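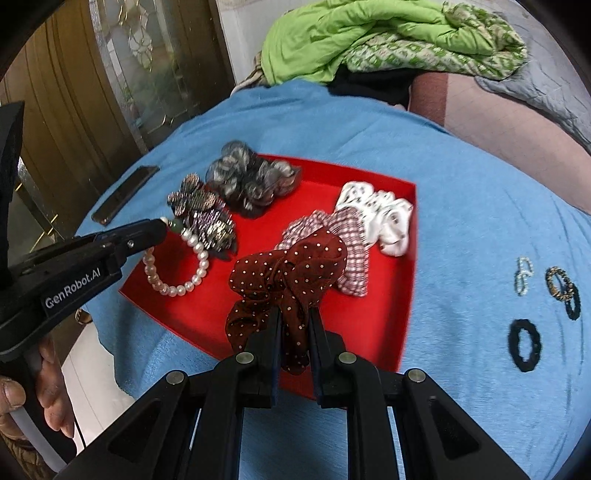

Puesto de clasificación: bandeja roja, coletero de lunares en una pinza y pulsera de perlas en la otra.

Incidencia 786 — Demostración de manipulación de accesorios, visita de Clandero
Apertura: September 5, 2022
Responsable: Elli Tuominen
Prioridad: media
Estado: en observación

Síntoma
Durante el ensayo previo a la visita, el visor del público mostraba la pinza izquierda con retraso respecto a la derecha. El retardo medido fue de 180 ms. El registro local no presenta huecos; el fallo afecta solo a la señal que se envía a la pantalla.

Entorno
Dos pinzas manuales negras. Paño azul sobre la superficie de trabajo. Material: coleteros de tela, gomas de pelo y pulseras de cuentas. Software de visualización Jultudness, conmutador suministrado por Hämäläinen.

Comprobaciones
1. Reinicio del visor. Sin cambios.
2. Intercambio de puertos en el conmutador. El retraso sigue al puerto 2, no a la pinza.
3. Apertura y cierre en vacío, 21 ciclos por pinza. Sin errores de lectura.
4. Prueba sobre el paño, fuera de la bandeja. Las piezas amontonadas son el caso desfavorable: las cuentas pequeñas dan brillos cortos y la goma negra queda debajo de la pulsera de perlas. El visor pierde casi 2 segundos de señal al acercar las puntas al montón.
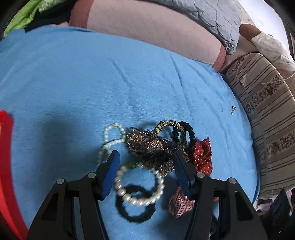
5. Sustitución del cable del puerto 2. El retraso desaparece en el visor. Pendiente de confirmar con sesión larga.

Causa probable
Cable defectuoso. La pérdida de señal del punto 4 no queda explicada del todo — podría deberse a la compresión del visor ante textura fina. Se ha pedido a Stastness el perfil sin compresión.

Medidas para la visita
Empezar por los coleteros de tela y dejar las pulseras para el final. Mantener abierta la ventana de registro en el segundo monitor. Si el retardo vuelve a superar el umbral, pasar el visor al puerto de reserva sin detener la demostración.

Pendiente
Etiquetar y retirar el cable antiguo. Adjuntar el registro de la sesión larga antes de cerrar.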